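FOR IMMEDIATE RELEASE - June

Gruvis opens second home goods swap and repair hall at Tzanetos Yard, doors 10 a.m.

Gruvis, the neighborhood swap and repair group, is opening its second hall this month. Address: the old Toteck showroom, Tzanetos Yard, ground floor, use the side gate. Front doors are still being rehung and will stay shut till the end of the month.

Same idea as the first hall on Andus Street. Bring in household things you don't need, take home things you do. No money changes hands on the swap floor. The repair benches run on a small fee, $5 a ticket, parts extra. Ticket is good for one item, and if the item can't be fixed you get the $5 back at the desk.

The new space is a lot bigger than Andus Street, which has been turning people away on busy mornings since winter. Andus Street had more than 223 households signed up by the end of spring, and the waiting list for a bench slot got silly. Tzanetos Yard has 60 bench slots a week to start. More once the back room is wired, hopefully by August.

What the hall takes: kitchenware, storage bins, small lamps, hand tools, curtains, clean bedding, board games with all the peices, picture frames, baskets, flower pots. Plastic tubs and tumblers are welcome, lids or no lids. Small furniture by arrangement, email first please.

What it doesn't take: mattresses, car seats, bike helmets, open paint, anything with a gas bottle, medicines of any sort, large appliances. People leave these at the side gate overnight and it costs the group real money to haul them off. Please don't.

Pictures with this release: wood tabletops in all four.

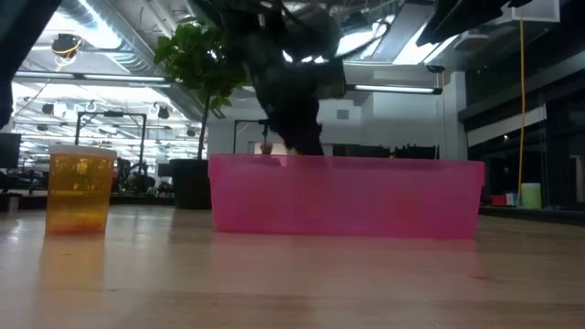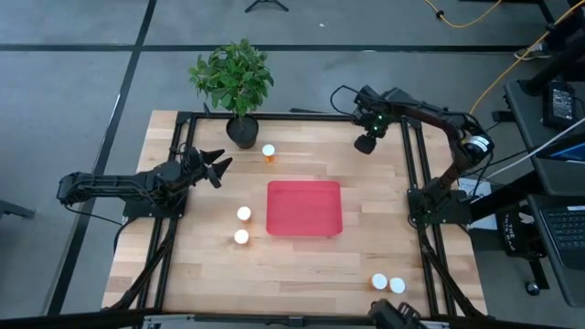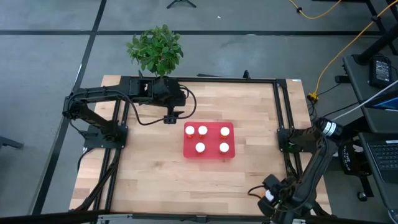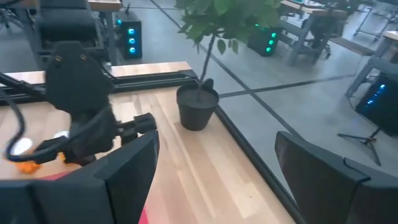
Do I have to bring something in order to take something?

Bringing something is encouraged but never required. Members can take up to 2 bags per visit either way. First-time visitors get the same limit, just sign in at the desk. Sets count as one item, so a full set of plates goes out together and doesn't get split up. Same for tool sets.

Membership is free and covers both halls. Anyone already signed up at Andus Street is signed up at Tzanetos Yard too, no new form. New members need a name and a phone number or email, that's it. Kids welcome with an adult on the swap floor. Repair benches are 16 and up, no exceptions, there are hot irons and sharp blades in use.

Repair sessions at opening: lamps and plugs in the mornings, sewing and zippers at midday, wood and chair repair from 3 p.m. Knife sharpening whenever the wheel is free. Small electronics will start later, still looking for bench leads with the right background. If you can solder and have a couple of hours a week, get in touch with the desk.

Drop-off hours are 10 a.m. to 2 p.m. Swap floor is open till 6 p.m. Please wash things before bringing them. The hall has one sink and it is small. Anything chipped or cracked goes to the repair shelf and not the swap floor, ask at the desk if unsure.

Parking is tight. There's a loading bay by the side gate, short stops only, and a bike rack along the wall. The yard gets delivery trucks before 9 a.m. so no early drop-offs there, the drivers have asked us and they are right. Step-free entry thru the side gate, restroom on the same floor.

The move was paid for by bench fees, a spring rummage sale and a reduced rent from the yard's owners for the first year. Toteck left its shelving and display counters in place when it moved out, which saved a good chunk of the budget. That money is going into lighting over the benches and a second sewing machine.

Andus Street stays open on its usual hours. Curtains and bedding will move over to Tzanetos Yard, as there is finally room to hang them. Board games stay at Andus Street for now. Returned loan tools can go to either hall, tag them with your member name.

Opening morning has coffee, a free knife sharpening hour from 10 a.m., and a first pick of kitchen items held back from spring. Press welcome from 9:30 a.m., side gate, ring the bell twice. Interviews with bench leads can be set up ahead of time.

About Gruvis: Gruvis runs free household swap floors and low-cost repair benches at Andus Street and Tzanetos Yard. Member-run, no paid staff.

Contact: Gruvis press desk, Tzanetos Yard, side gate. Calls returned afternoons. Print size photos availble on request.

- ENDS -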